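Trestevis Handheld Gripper Practice: Setting Up and Checking a Tabletop Task

Applies to all stations at the Bornside and Neves sites. Operators should read this page before their first session and again after any change to the gripper.

Before you start

1. Wipe the finger pads with a dry cloth. Replace a pad if it is torn or lifting at the tip.
2. Check that the printed marker on each finger is clean and flat. A marker with a scratch through the pattern must be replaced before recording.
3. Tighten the finger screws by hand. Do not use a powered driver.
4. Open and close the gripper 5 times and confirm that both fingers move evenly.

Placing the objects

Set the objects within easy reach of the gripper and keep spare items off the table. For the bathroom set, stand the toothpaste tube and the brush in the cup so that both lean on the rim. Approach with the fingers open and both markers in view – the tracking software needs them throughout.

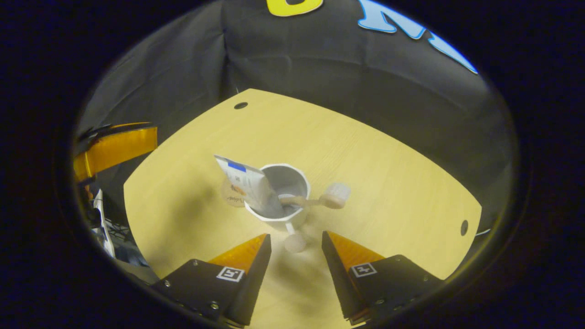

During the session

Move at a steady pace. Do not touch the objects with your free hand once recording has begun. If an object falls, stop, save the attempt as incomplete and set up again.

Keep at least 2 seconds of stillness at the beginning and end of each attempt. Files without this pause are rejected at review.

Records and servicing

Enter each attempt in the Drullier log before leaving the station. Grippers are due for service after 3000 closing cycles, or sooner if the fingers no longer meet evenly. Report faults on Form 138 and label the gripper "Do not use" until it has been inspected.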